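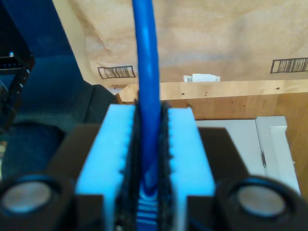 Blue cable held between two textured black pads.

Linell Patch and Network Cable

The Linell range is supplied by Esquivel to schools, offices and public buildings. It is intended for permanent indoor use, in cabinets, in floor boxes and at the desk.

Lengths and packing
Stock lengths run from 2 to 9 metres. Longer runs are cut to order from the reel at our Otville depot, where each piece is tested before dispatch. Boxes hold 6 cables of one length. Mixed boxes are available on request for orders of over 1000 cables.

Installation
Cables should be laid without tight bends and kept apart from mains wiring. Ties should be closed by hand only — a tie pulled hard with pliers can damage the outer sheath. Damaged cables must be replaced and may not be taped.

Ordering
Orders are accepted in writing and should state the length, the colour and the delivery address. Customers holding older Mallov stock may return unopened boxes for credit until the end of June. Technical enquiries should be addressed to Dulce Huerta, Cable Products, Otville.

Page revised 20 Aug 2019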